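Über uns

Das Vainio-Institut für Diplomatie und Konfliktbeobachtung ist eine unabhängige, gemeinnützige Einrichtung mit Hauptsitz in Kurville und einer Außenstelle in Brasthorpe. Gegenstand unserer Arbeit sind die Beziehungen zwischen Staaten in Zeiten politischer Spannung: die Abberufung und Wiederentsendung von Botschaftern, die Schließung und Wiedereröffnung von Vertretungen, Schutzmachtmandate, Vermittlungsgespräche und die vielen kleineren Schritte, mit denen Regierungen einander Unmut oder Gesprächsbereitschaft anzeigen.

Das Institut richtet sich an Redaktionen, Parlamentsverwaltungen, Hochschulen und Einrichtungen der politischen Bildung. Es nimmt zu einzelnen Konflikten keine Stellung und spricht keine Empfehlungen zugunsten einer Partei aus. Seine Veröffentlichungen dokumentieren, ordnen ein und benennen, wo die Quellenlage eine Aussage nicht zulässt.

Auftrag und Rechtsform

Getragen wird das Institut von der Vainio-Stiftung, einer Stiftung bürgerlichen Rechts. Die Satzung verpflichtet uns zur Förderung von Wissenschaft und Völkerverständigung. Sie schließt aus, dass Regierungen, Parteien oder Rüstungsunternehmen unmittelbar auf Forschungsvorhaben Einfluss nehmen. Aufträge staatlicher Stellen werden nur angenommen, wenn die Ergebnisse spätestens 30 Tage nach Abschluss öffentlich zugänglich gemacht werden dürfen.

Die Leitung obliegt einem Direktorium, das vom Stiftungsrat für jeweils fünf Jahre bestellt wird. Ein wissenschaftlicher Beirat begutachtet das Arbeitsprogramm und tritt im Juni zu seiner ordentlichen Sitzung zusammen. Die Protokolle des Beirats werden, soweit sie keine Personalangelegenheiten betreffen, auf Anfrage zur Einsicht bereitgestellt.

Arbeitsbereiche

Der Bereich Dokumentation führt das Kurviller Register diplomatischer Maßnahmen. Es umfasst derzeit 1.282 Einträge. Jeder Eintrag enthält die beteiligten Staaten, die Art der Maßnahme, die amtliche Begründung in Originalsprache und deutscher Übersetzung sowie Angaben zur späteren Aufhebung, sofern eine solche erfolgt ist. Unterschieden wird dabei zwischen der Rückberufung zu Konsultationen, der förmlichen Abberufung, der Herabstufung der Beziehungen auf die Ebene eines Geschäftsträgers und dem vollständigen Abbruch. In der Tagesberichterstattung werden diese Begriffe häufig gleichgesetzt. Für die Bewertung eines Vorgangs ist der Unterschied jedoch erheblich.

Der Bereich Analyse erstellt Länderberichte und Hintergrundpapiere. Schwerpunkte bilden der östliche Mittelmeerraum, der Südkaukasus und das Horn von Afrika. Die Papiere durchlaufen eine interne Prüfung und werden zusätzlich von einer externen Fachperson gegengelesen, deren Anmerkungen dem Direktorium vorliegen müssen, bevor die Freigabe erfolgt.

Der Bereich Bildung bietet Planspiele, Lehrgänge und Vorträge an. In den Planspielen verhandeln die Teilnehmenden über mehrere Runden eine angenommene Krise, etwa einen Streit um Zugangsrechte zu einer religiösen Stätte oder die Festsetzung eines Handelsschiffes. Die Ausgangslagen werden von der Bildungsabteilung entwickelt und regelmäßig überarbeitet. Schulen ab der zehnten Jahrgangsstufe können das Angebot kostenfrei nutzen.

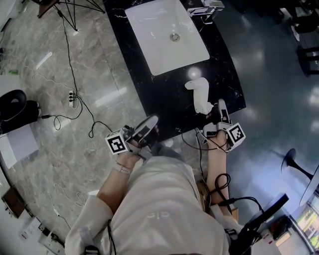 Ergänzend besteht ein Lehrgang für Nachrichtenredaktionen, der den Umgang mit amtlichen Verlautbarungen, Agenturmeldungen und widersprüchlichen Darstellungen zum Inhalt hat. Er wird in Brasthorpe durchgeführt und schließt mit einer schriftlichen Übung ab. Die Teilnahme wird bescheinigt – ein akademischer Grad ist damit nicht verbunden.

Arbeitsweise und Quellen

Grundlage aller Registereinträge sind amtliche Bekanntmachungen, Parlamentsdrucksachen und Mitteilungen der beteiligten Außenministerien. Agenturmeldungen werden herangezogen, gelten für sich genommen aber nicht als hinreichender Beleg. Liegt ausschließlich eine Meldung einer staatlichen Nachrichtenagentur vor, wird der Eintrag als vorläufig gekennzeichnet, bis eine zweite, davon unabhängige Quelle vorliegt.

Zitate von Regierungsvertretern werden in der Originalsprache geprüft. Weichen die Fassungen in verschiedenen Sprachen voneinander ab, werden beide aufgenommen und die Abweichung vermerkt. Das betrifft insbesondere Ortsbezeichnungen in umstrittenen Gebieten, bei denen bereits die Wahl des Namens eine politische Aussage darstellen kann. Das Institut verwendet in solchen Fällen beide Bezeichnungen in alphabetischer Reihenfolge.

Korrekturen werden offen ausgewiesen. Der ursprüngliche Wortlaut bleibt einsehbar und wird mit einem Vermerk über den Grund der Änderung versehen. Hinweise auf Fehler nimmt die Registerredaktion schriftlich entgegen. Hinweisgebende erhalten in jedem Fall eine Antwort, auch wenn der Hinweis nicht zu einer Änderung führt.

Das Projekt Butilon

Unter dem Namen Butilon erschließt das Institut den Schriftwechsel ehemaliger Honorarkonsulate. Diese Bestände sind in der Forschung bislang wenig beachtet worden, obwohl sie einen genauen Einblick in den Alltag konsularischer Arbeit geben: Nachlassangelegenheiten, Passverluste, Hilfeleistungen für festgesetzte Seeleute, Anfragen von Handelskammern. In Zeiten unterbrochener Beziehungen liefen über die Honorarkonsulate nicht selten auch Mitteilungen, für die kein förmlicher Weg mehr offenstand.

Bisher wurden 600 Aktenbände aufgenommen und mit einem Findbuch versehen. Die Digitalisierung erfolgt abschnittsweise. Unterlagen, die personenbezogene Angaben zu möglicherweise noch lebenden Personen enthalten, werden erst nach Ablauf der gesetzlichen Schutzfristen zugänglich gemacht. Für wissenschaftliche Vorhaben kann eine Verkürzung beantragt werden, über die das Direktorium nach Anhörung der Archivleitung entscheidet.

Standorte und Nutzung

Am Hauptsitz in Kurville befinden sich das Direktorium, die Registerredaktion und die Fachbibliothek. Die Bibliothek ist eine Präsenzbibliothek mit Schwerpunkt Völkerrecht, Diplomatiegeschichte und Zeitgeschichte des Nahen Ostens. Sie steht allen Interessierten nach vorheriger Anmeldung offen. Archivalien aus dem Projekt Butilon werden im Lesesaal vorgelegt, wenn die Bestellung bis 12 Uhr des vorangehenden Werktages eingegangen ist.

Die Außenstelle Brasthorpe beherbergt die Bildungsabteilung und die Seminarräume. Auswärtigen Lehrgangsgruppen vermittelt die Geschäftsstelle auf Wunsch Unterkünfte am Ort. Beide Standorte sind barrierefrei erreichbar.

Finanzierung und Transparenz

Die laufenden Ausgaben werden aus den Erträgen des Stiftungsvermögens, aus Lehrgangsgebühren und aus projektbezogenen Zuwendungen bestritten. Zuwendungen einzelner Geber werden im Jahresbericht namentlich aufgeführt. Anonyme Spenden nimmt das Institut nicht an. Mitarbeitende legen Nebentätigkeiten sowie frühere Beschäftigungen im diplomatischen Dienst oder bei politischen Parteien offen und wirken an Vorgängen, an denen sie selbst beteiligt waren, nicht mit.

Zusammenarbeit

Das Institut arbeitet mit Hochschulen, Archiven und Redaktionen zusammen. Kooperationen werden schriftlich vereinbart und regeln insbesondere die Nutzung der Registerdaten. Die Weitergabe vollständiger Datensätze an Dritte bedarf der Zustimmung, die auszugsweise Verwendung in Presse und Unterricht ist unter Angabe der Quelle gestattet. Studierende höherer Semester können sich für ein Praktikum in der Registerredaktion oder im Archiv bewerben. Vorausgesetzt werden sichere Kenntnisse in mindestens zwei Fremdsprachen – Arabisch, Hebräisch, Türkisch oder Russisch sind von Vorteil. Bewerbungen sind an die Geschäftsstelle in Kurville zu richten.

Kontakt | Impressum | Datenschutz | © Vainio-Institut für Diplomatie und Konfliktbeobachtung, Kurville | Nach oben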